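Drutow Two-Arm Classroom Kit
Leltby Learning Equipment > Clubs and Competitions > Arms

Ships in 2 boxes. Payment by school purchase order accepted.

The Drutow is a pair of tabletop arms for school clubs that have outgrown line-following cars and would like to fail at something harder. You get a left arm, a right arm, a two-fingered gripper for each, the wrist modules, the cables, and a printed manual that has been proofread by a person who was paid to do it.

It was put together with the Jundard Household Challenge in mind. Teams in the Jundard get a domestic chore, a fixed amount of time and a judge with a clipboard. The chores sound insulting until you try them. Clearing a sink was last season's, and it took down some very confident sophomores.

Most of the work in a club year goes into grip. A plate has a thin rim and a strong wish to swing. Squeeze too little and it slides back into the basin; squeeze too much and you learn which plates the home economics room was attached to. The Drutow lets students set closing force and finger speed separately for each gripper, so the left hand can be gentle while the right one is still being taught manners.

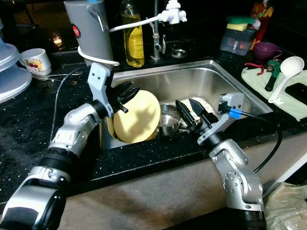 Sink practice: left gripper on the rim of a yellow plate, right gripper down in the basin.

We suggest starting with one arm and leaving the other parked for the first few meetings. Two arms reaching into the same small space will find each other, and the students writing the left-arm code will hold the students writing the right-arm code responsible. The control software has a shared "keep apart" zone for this. Turn it on. Turn it off again when the team can explain, in writing, why they want to.

What's in the kit
Left and right arms, assembled and tested
2 two-fingered grippers
Wrist modules and cables
4 spare sets of finger pads
Counter clamps
Emergency stop button (large, red, irresistible to seventh graders)
Season license for the Abeysekara teaching software
80-page coach's manual

What isn't
Dishes, a laptop, a sink, or patience. The arms are not rated for immersion. Practice in a dry basin.

Common questions from coaches

Can beginners use it? Yes, if they can already write a loop and read an error message to the end. The Abeysekara software has a drag-and-drop mode, which older students will mock and then use.

How long do finger pads last? A set is rated for 600 grips on glazed ceramic. Clubs that practice on metal bowls should expect fewer. Pads are sold separately, and you'll want them before March, when every other team remembers too.

Does it come with lesson plans? There are lesson plans in the manual, written by Pierina Donati, who coached a club for years before joining us. They start with picking up a sponge. Please don't skip the sponge. Her chapter on cable routing is short and slightly bitter, and worth reading before anything gets plugged in.

Can we buy a single arm? Yes, left or right. They are mirror images, so decide before ordering. Our returns department has heard all the jokes about this.

Warranty
Parts and labor for one school year. Covers motors, wrists and wiring. Does not cover student paint jobs, though we do enjoy the photos.

Page updated 6 Jan 2019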